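Zustudholm Rally adds second gravel loop for July

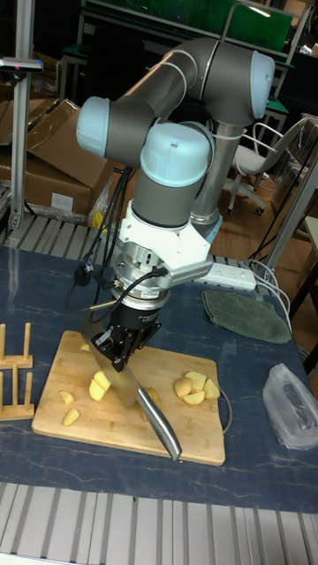
The Zustudholm Rally will run over 11 special stages in July, with a second gravel loop added to the north of the Grallomia service park. Total stage distance rises by 28 km. The longest test, Irnen, is now to be run twice in the same direction, at 9.40 am and again at 3.15 pm, with a tyre zone between the passes. Crews may carry two spare wheels and will choose between the soft and medium gravel compounds before leaving service. Hand-cutting of extra grooves is permitted, but only in the marked tyre area and with the approved heated tool; a tyre altered with any other blade will be refused at the scrutineering check.

The entry list is limited to 88 cars, with four-wheel-drive entries seeded first. Road order on the opening leg follows championship position. From the second leg the leading crews start in reverse order of classification, a change intended to share out the work of sweeping loose stone from the line.

Clerk of the course Afia Darko said the Irnen surface had been regraded over its final 4 km, where deep ruts formed last season.

"The base is harder now, so we expect wear to go up on the second pass," she said. "Notes from last year will be of limited use there – crews should write that section again."

Reconnaissance is restricted to two runs per stage at a maximum of 60 km/h. Hirvonen, the shortest stage, stays in its existing form and closes the event.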